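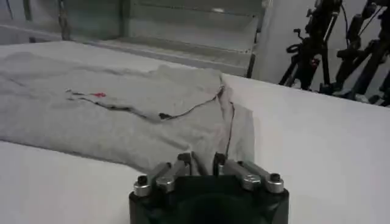
Kadrić2512

Title says it. Wrist cam view while I'm teleoping, cloth task, and I can't get clean demos to save my life.

Setup: two finger gripper, I drive it from a leader arm by hand. White table, gray cloth, black wire lying across it. Task is get the fingertips on the fold, pinch, drag the cloth flat to the far edge, let go. The wire is supposed to stay more or less where it is. Sounds easy. I could do it with my own hand half asleep.

Problem one. When I close on the fold I get cloth AND wire maybe every other try. Where the wire comes down along the hanging bit of the fold it's right by the fingertips and from the wrist cam I lose it behind the fingers. So I don't know I've got it till the whole wire starts sliding along. Then I stop, open, back off, go again. Those episodes are a mess.

Problem two. I hesitate. A lot. Hover over the fold, tiny corrections left right left right, then go. When I train on it the policy does the exact same hover except it never commits. Just sits there shaking above the cloth. I've recorded 800 episodes now and I'd say the policy got worse somewhere in the second half, when I was tired and doing them late.

Things I already tried: slower leader arm scaling (helped my hands, episodes got really long). Dropping every episode with a regrasp in it (policy now has no clue what to do after a miss). Smaller fold, bigger fold, no big difference.

So do I keep the failed grasps or toss them? And is there some trick to doing the demos themselves so I'm not teaching it to dither? Would rather not redo all of it but I will if thats the answer. Running the Allton recorder if it matters, stock settings.

alltonrefugee

Keep the misses, cut the dithering. Two seperate things and you're treating them as one.

A miss where you notice, open, lift, come back in and get it is good data. The robot is going to miss. It needs to have seen the way back. What you don't want is the part before, where you closed on the wire on purpose-ish because you couldn't see. If you leave that in whole, it learns closing on the wire is step one of the job. So trim the start. Begin the episode with the gripper already in the bad spot, then record only the recovery. I set up most of mine that way on purpose now: park the fingers somewhere dumb, hit record, fix it. Do a pile of those and mix them in with the clean ones.

Hovering. Stock Allton settings log every frame including when you're not moving. Turn on the idle trim, it's under recording, threshold 2 was fine for me on cloth. It'll chop the dead frames where the arm isn't going anywhere. Doesn't fix left right left right though, that's real motion as far as the software knows. For that you gotta change how you drive.

What worked for me:

Decide where you're grabbing before you hit record. Look at the cloth itself, not the screen, pick the spot, then switch to the camera view and go.

One approach direction. Always the same side of the fold. If you come in from the left on some and over the top on others and straight down on others, the policy averages them and you get your shaky hover. That's probably most of your problem two right there.

Do a couple of throwaway runs to warm up and don't save them.

Stop when you're tired. Late night demos are junk. I go through mine the next morning and bin the last chunk nearly every time. Your second half getting worse, yeah, believe it. Try training on just the first half and see. Cheap test, do it before you rerecord anything.

stilton_bench

Second camera. You can't demo what you can't see. If you're losing the wire behind the fingers on the wrist cam then the policy is losing it too, and no amount of nice driving fixes that. Stick one off to the side looking across the table at fold height, feed both in. And drive from the same views the policy gets!! If you're peeking over at the real table during the grasp you're using info it doesn't have. Peeking before you record is kinda the same problem imo, disagree with the post above on that one.

Also black wire and black fingertips, bad combo. Wrap the tips in something light colored. We did that on our Stilton rig with white tape and I could finaly tell what was finger and what was cable. Rerecord after though, don't mix taped and untaped.

Might be dumb but can you grab further along the fold, away from where the wire drops? Start every demo there and save the wire side for a second batch once the easy one works.

proltlow6

had the same shaking with a towel. mine was the leader arm, worn joint, little bit of play in it so it jittered even when I held still. swapped it and it went away. check that first before you blame your hands

Kadrić2512

Ok trained overnight on first half only. Still hovers but it goes in now, more often than not. So that was a real thing. Checked the leader arm too, no play that I can feel.

Went back through a bunch of episodes and yep, I come in from at least three different directions depending on mood. Ugh. Redoing them all from one side, idle trim on, fingertips taped, nothing after dinner. Side camera has to wait till I find a mount. Will post on Tuesday if it's any better.

alltonrefugee

Save the old ones somewhere, don't delete. You can pull recoveries out of them later if you trim the starts. But keep the pre-tape stuff in its own folder like stilton_bench said or you'll forget which is which, ask me how I know.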